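November, 4:40 pm

Tableware shelf, cont. from Dagmar's list.

- Big shallow bowl, yellow-green, speckled. Tag fell off. Either Floswood stoneware or the Murín melamine, can't tell by eye. Need to weigh it, scale is in Peter's room again
- small white dish goes with it for now, tucked in behind. Glossy too, same glare problem
- Overhead light bounces off the glaze something awful. Bülent wants the diffuser sheet back up. Zdeňka has the good one, ask
- Don't stack these flat, tilt the big one so the inside shows. Lajos stacked evrything last time and we lost an hour sorting

Gloss readings on the Clillel samples: 61 on the matte tile, 205 on the white one. Second number looks high, redo after cleaning the head. Used the old cloth, prob left lint.

Box 384 still not unpacked. 2 lids missing per the packing slip, wrote to Pramer, no answer yet.

White compartment needs a wipe before anything else goes in. Soap only, no alcohol, Dagmar says it hazes the walls.

Tomorrow: weigh bowl, new tag (pencil, the marker rubs off), chase Pramer, get teh diffuser.

Keys back on the hook by the sink. 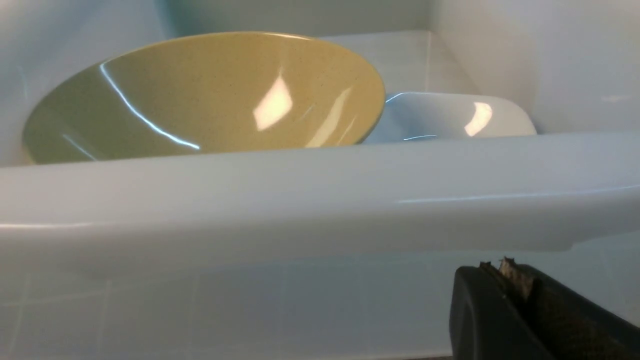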